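Small Storage for Shared Desks
Project report, Product Design Studio
Urmila Tiwari

Background

The Gravemdale study room has long shared desks and no fixed storage. Students leave pens, chargers, erasers and sticky notes behind, and by mid-afternoon the desk surface is hard to use. My project looked at whether a small drawer unit on each desk would help, and what kind of unit would suit.

Method

I put a short survey on the library noticeboard in April and got 86 responses. I then compared two types of organizer, an open tray and a closed unit with drawers. Each was left on a desk for the same length of time, and I kept notes on what ended up in it. The budget was $50, so I bought from the discount shelf at Shearer and borrowed the tray from the Uten workshop.

Results

Most respondents said they would use shared storage if they could see what was in it. The open tray filled up fast, mainly with wrappers and dead pens. The drawer unit stayed tidier. People put things back in it, although a few said they forgot which drawer held what.

Colour came up more than I expected. Several people disliked solid drawers on the grounds that they had to open every one to find a stapler. 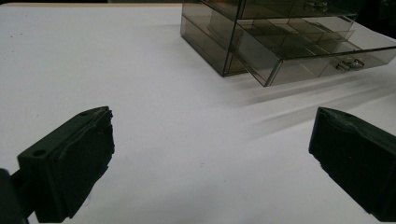 Drawer travel was the other thing I looked at. A drawer needs clear desk in front of it, and on a crowded desk that space is the first to go. The smoked grey plastic unit sits toward the back of the white tabletop with its lower drawer partly out, and there is still plenty of bare surface in front. With a laptop and a binder on the desk there would be much less.

Recommendations

Use see-through drawer units, placed at the back of the desk. Label the drawer fronts. Leave out the open trays unless there is a bin close by.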